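Kitchen refit, Gendthorpe house -- progress note for May

Quick one as the quarterly form isn't open yet. Short version: kitchen side nearly there, pantry side behind.

Done so far. Old units out, floor leveled, new counter in. Wall cabinets up on the long side only -- the short side is waiting on brackets from Lelar, who sent the wrong ones and then sent them again. Electrics signed off. Residents have been cooking in there most evenings, which was the whole point of doing this room first.

Money. Spent 60 percent of the Bratu grant. There's 200 left in the small items line, and I'd like to move 50 of that over to shelving if your OK with it. Need a yes by email, nothing formal.

Not done. Pantry shelving, extractor hood, and the 2 replacement doors for the Kollow end. Doors are ordered. Hood quote came back too high so am getting another.
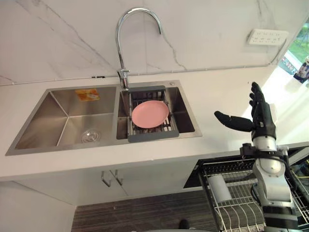 Sink and washing up area is the part people asked for most in the survey. We went for the double basin in the end, single was cheaper but no good for a shared house. The rack sits over the smaller side, so a plate can go there and the big basin stays free for pans. Tall faucet too, for filling stock pots. Label still to come off the back of the left basin, and the wall behind needs a final seal along the bottom edge -- both on the snag list.

Next report will have the pantry in it, and the reciepts for the doors.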